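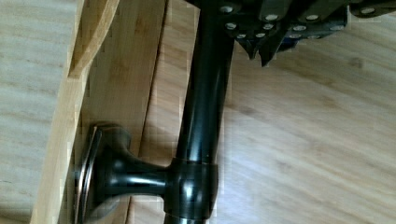

April, notebook, just after lunch

Started the shopping list for next quarter and got further than I expected! Three lines so far, and the first one eats most of the money: spare fingers for the gripper. I want two sets on the shelf before we do any more drawers or bars. Zillmont quoted nine weeks (nine!) and Uster hasn't written back, so I'm leaning Zillmont and ordering early.

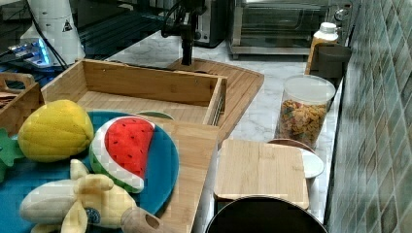
Props are the cheap line and I keep underbudgeting it anyway. Laurinda wants a second full kitchen set so we can swap things without digging through bins, and I'm with her. The plush stuff is great value, the pineapple and the watermelon slice especially, but a lot of what's on that counter is soft or bamboo, and I'd like some awkward shapes too. More lids, a ladle, a colander maybe. Put down a lump sum and moved on.

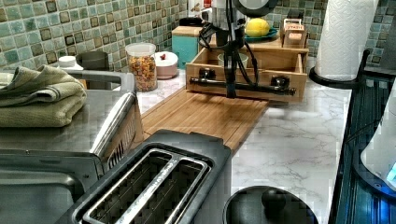 Laurinda Guerreiro
Lab manager, Jomholm bench

Adding my bit in here. Please put cable sleeves on the list, the loops on the black arm are hanging down toward the drawer and I'd like them tidied up. Also a second wooden organizer, same size, Tsoukalas has them. I can live without the new cart until summer if that pays for the spare fingers. Send me the totals before you order and I'll sign.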